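A Table Drawer for the Small Stuff

Yen-ting Hsu tidies her front room every Sunday, and she starts with the low gray table.
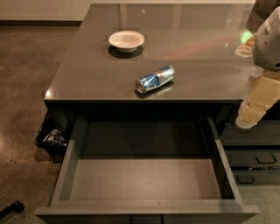 Emptying the drawer first

"I pull the drawer all the way out before I touch the top," Hsu said. "If it's full, everything stays on the table."

Bowls go back to the kitchen and drink cans go in the recycling. The drawer is for remotes and chargers.

She bought the table secondhand from Zurnholm for almost $200. The gloss shows every fingerprint, she said, and she wipes it with a damp cloth.

"I'd still buy it again. The drawer is wide."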